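The Rack: A Small Gallery

Posted in Around the House, January

Regular readers of this page (hello, Morfudd) will remember the linen press, the spice drawer and the long and bitter business of the garage. We have now reached the shoes. Our place in Grellstead has no proper entryway. It has a front door and then, immediately, a living room, and for years the shoes lived wherever they landed. The colour of the floor in that corner was largely a rumour.

The rules of the new order, as negotiated over dinner: one low rack, dark brown, wood-grain finish. One shelf inside it. The top counts as a spot, and so does the floor underneath. If your pair doesn't fit, it goes to your bedroom to think about what it's done.

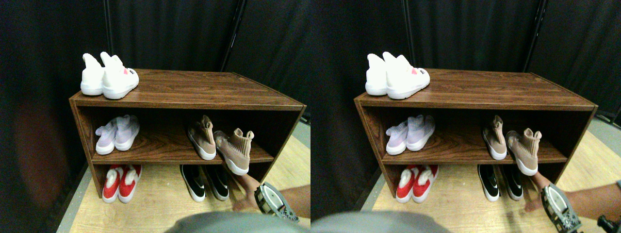 I paid 41 dollars for ours, second-hand, from Costel Halilović two streets over, who threw in the delivery and then stayed for a coffee and told me I'd overpaid. It is a Birkel, or a copy of a Birkel. The assembly sheet had gone missing somewhere in its previous life, so the shelf went in upside down first and then right side up, and I couldn't tell you which looked better.

I had my heart set on something taller. Bunnag does a lovely one, five tiers, brass feet, 807 dollars before shipping. For that money I'd expect it to polish the shoes and walk them home from school. Low has its advantages anyway. You can put a bag down on it if there's space on top, and there is more space on top than I thought there'd be, provided everyone sticks to the left end. Siwan has asked for the right end in writing. Her application is being considered. 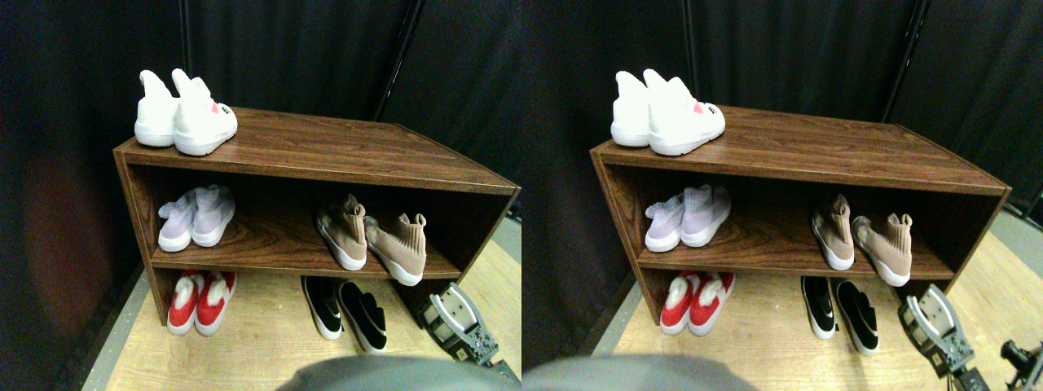 Seating arrangements took longer than building the thing. Mali's position was that whoever leaves earliest gets the shelf, on the grounds that nobody should have to crouch before seven. Mine was that anything with fluff in it belongs at the bottom, where it can collect its own dust bunnies and raise them as family. We settled on my version, with a review every 4 weeks. (The first review was held early, standing up, by people holding toast.)

A few notes for anyone attempting the same:

Measure your biggest shoe before you buy. High collars need headroom, and if the shelf won't give it to them, they get the penthouse.

Leave a gap in the middle of each level. It looks wasteful. Leave it anyway, or you'll be pulling out one pair with another pair attached.

No boots. Boots are a separate post, and possibly a separate house.
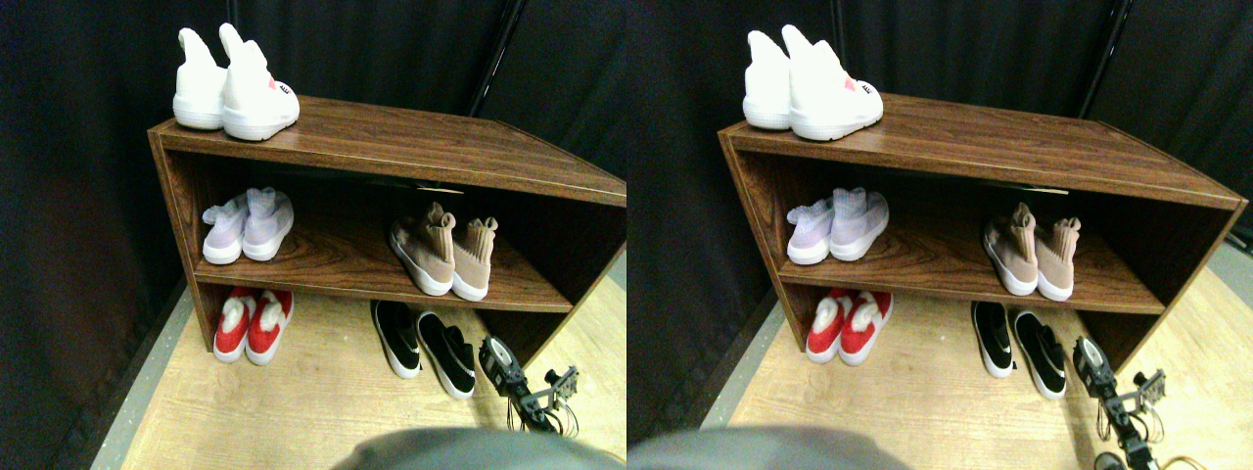 Toes in or toes out is the question that has divided this household more than any election. Meenakshi Dhillon, who writes the storage column in our neighbourhood newsletter, is firmly for toes in, because you grab a shoe by the heel. I was raised toes out, like a shop window. The tan pair at the right of the shelf has gone over to Meenakshi's side, heels to the room and tall ribbed collars up, and I'll admit they look easy to grab. They also look as though they've been sent to the corner.

Sixteen people have now written to ask whether a rack with an open bottom is cheating, given that the lowest row is simply standing on the floor. Yes. But it is standing on the floor in a designated area, and I can sweep under there without moving any furniture, so I'm at peace with it.

Next month: the coats. Prustusberg Hardware has hooks on special and I have been told, in front of witnesses, that I may buy 16 and not one more.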